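Chess corner: the Nurkdale table is open for the season

Well, we did it! After two winters of playing on wobbly card tables and once on an upturned crate, the chess group has settled into its own corner at Nurkdale, and I could not be happier about it. If you haven't been by since October, come and have a look. You can find us through the double doors, past the coat hooks and on the left, and somebody will very likely have a game going before you've got your scarf off.

First, thank you to everyone who answered the call for sets in the last newsletter. We asked for a few spares and people went digging in attics all over town! One came with a lovely handwritten scoresheet tucked inside, a game played by somebody's grandfather, who lost in 23 moves and wrote "never again the bishop" at the bottom. We played it through on our first evening, and I'm afraid the bishop really was the problem.

The folding boards have been the big hit. I grew up with a roll-up vinyl mat that never lay flat (mine had a permanent hill under the queenside), so I'm probably biased, but I do love a board that folds. You can carry it under your arm, stand it on a shelf between two cookbooks, and it takes up no room at all when you want the table back for supper.

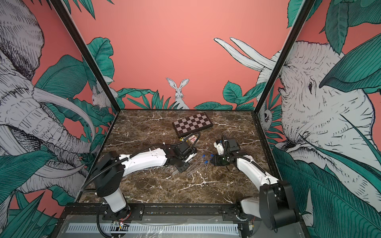 Clem Hinds has been asking what makes a good place to play, because he's setting up a spot at home for his two girls and wants to get it right. My answer is always the same: a steady table, decent light, and something nice to look at while your opponent thinks. Some people will tell you the walls around a chess table should be plain so you can concentrate. I don't agree one bit! Give me elephants with great wrinkled trunks and a white rabbit peeking over the leaves any day, and a pink background behind them too. Children especially will sit much longer somewhere cheerful, and a long wait for the other player's move goes by a lot faster when you have a rabbit to keep you company. A marble top with a good swirl in it is handsome under a board as well, though I'd put felt dots on the bottom of the board so it doesn't slide at the wrong moment.

A few bits of housekeeping, now that the sets are getting used so much. Please count the pieces before you fold a board up. We lost a black knight for two whole weeks and found it in the pocket of a raincoat, and the owner of the raincoat has been teased enough. If the catch feels stiff, don't force it, just leave the board on the side and I'll see to it with a dab of wax. And if you borrow a set to take home (please do!), write your name in the green notebook.

Brophy has kindly offered to run a beginners' table on 19th November, starting with how the pieces move and getting as far as everyone has the patience for. No need to bring anything or to know anything. Cocoa will be provided, and there are 40 of those little shortbread rounds coming, so do your part.

After that we're hoping for a friendly match against the Noltard players, who beat us soundly last time and were far too nice about it. If you'd like to be on the team, tell me or leave a note in the notebook. You don't have to be good. I'm on it!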